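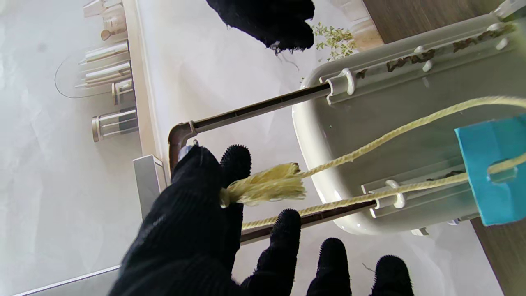

*Frayed end of a pale yellow twisted rope.*

# Flalmont Roadside Rescue Records

This data set contains written records of roadside incidents involving heavy vehicles, as reported by fire and rescue crews in the Flalmont district. It is intended for instructors who prepare classroom material on vehicle stabilization, towing, and winching, and for analysts who study response times on rural roads.

The records were compiled by the training office at Bradbridge under the direction of Birgit Kleinschmidt. Coding was carried out by Yutong Hao and Lionel Marty.

## Contents

| File | Description | Rows |
|---|---|---|
| `incidents.csv` | One row per incident | 131 |
| `vehicles.csv` | One row per vehicle involved | 144 |
| `narratives.csv` | Officer narratives, edited for privacy | 127 |
| `codes.csv` | Code list for equipment and road type | 8 |

Incidents without a usable narrative remain in `incidents.csv` and carry the value `N` in the field `has_text`. The three files of records are joined on `incident_id`.

## Main fields

- `incident_id`: identifier assigned by the training office. It does not match any dispatch number.
- `road_type`: paved, gravel, private, or unknown.
- `vehicle_class`: tanker, refuse truck, bus, flatbed, or other.
- `first_unit_min`: minutes from dispatch to arrival of the first unit.
- `stabilized`: whether the crew reported stabilizing the vehicle before making entry.
- `line_used`: rope, chain, cable, strap, or none, as stated by the reporting officer.

Times are local and use the 24-hour clock. Empty cells mean that the officer left the item blank. They should not be read as zero or as "no."

## Collection and review

Reports were submitted on the standard Deschamps form until April, when crews moved to the Holura reporting tool. The older form had no separate item for `line_used`; for those reports, the value was taken from the narrative. Where the two coders disagreed, the case was referred to Solène Ferrand for a final decision.

Names, license plates, house numbers, and medical details have been removed. Road names have been replaced with the road type.

## Known limitations

Minor incidents are underreported, particularly those cleared by a private tow operator before a crew arrived. The field `stabilized` depends on the officer's own account and was not checked against other sources. Arrival times entered by hand are often rounded to the nearest five minutes.

The data should not be used to compare individual stations or to evaluate personnel.

## Use and contact

The files may be used for teaching and noncommercial research with credit to the Bradbridge training office. Redistribution of `narratives.csv` requires written permission.

Corrections should be sent to Maxence Riviere, records coordinator, and should include the `incident_id` and the name of the affected field. Accepted corrections are listed in `CHANGES.md`.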